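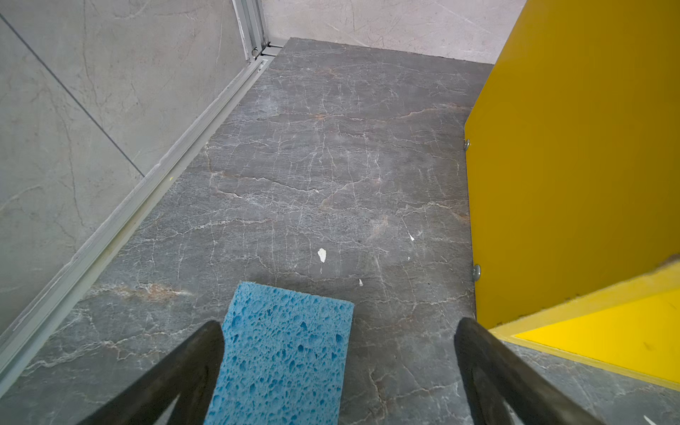 Blue cellulose sponge, shower floor, grey veined tile.

Which sponge for stone-look tile, and which for painted panels?
Posted in Cleaning and Upkeep, August

I look after a small unit with a shower that has charcoal stone-look tile and an aluminium channel along the glass. White flakes keep turning up on the floor and I can't tell whether they are grout, sealant or scale. There are also painted panels in blue and yellow, matte finish, with small dark specks and scuffs. I have blue cellulose sponges and thick yellow foam ones. Is there a technical reason to keep them separate, or is one type fine for both? I mix Fomel neutral cleaner at 5 mL per litre.
Delia Medina

Skunell
Keep them separate. Cellulose takes up a lot of water and goes stiff when it dries, so wet it fully before use. It suits tile.

Identify the flakes before you wash them away. Press one with a fingernail. Silicone gives and springs back, grout crumbles to grit, and scale snaps. A drop of white vinegar on scale will fizz, but cement grout can fizz as well, so do the fingernail test first. Keep the vinegar off the tile until you know whether it is real stone or porcelain. Some of the darker stones etch.

For the channel, fold a damp cloth over a plastic scraper and run it along each groove. Grit left in there scratches the anodising. Rinse, then dry with a towel.

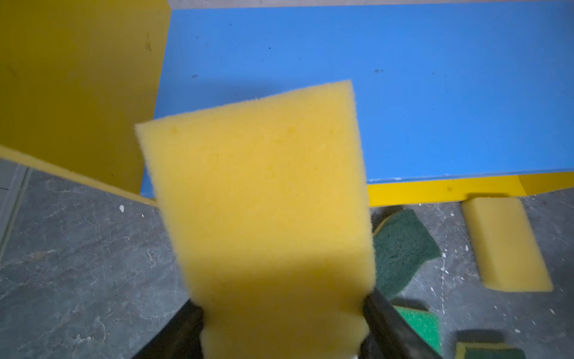 Painted panels
Open-cell foam is the better choice on matte paint – it conforms to the surface and needs very little pressure. Wring it until it stops dripping. Work from the bottom up to avoid run marks, then wipe once with clean water. Don't use melamine on matte colours, as it burnishes them and the shiny patch is permanent. Specks that stay put after two passes are probably chips or in the paint, and more rubbing won't shift them.

Cuevas
I use the same sponge for everything and have done for years. Just rinse it.

Flindutex
Agree with the first reply, except I'd let the cleaner sit on the tile for a few minutes before wiping. Also check the dose on your label, mine is different. Replace foam when the edges start to shed. I buy mine in a box of 50 and write "floor" or "paint" on the end in marker.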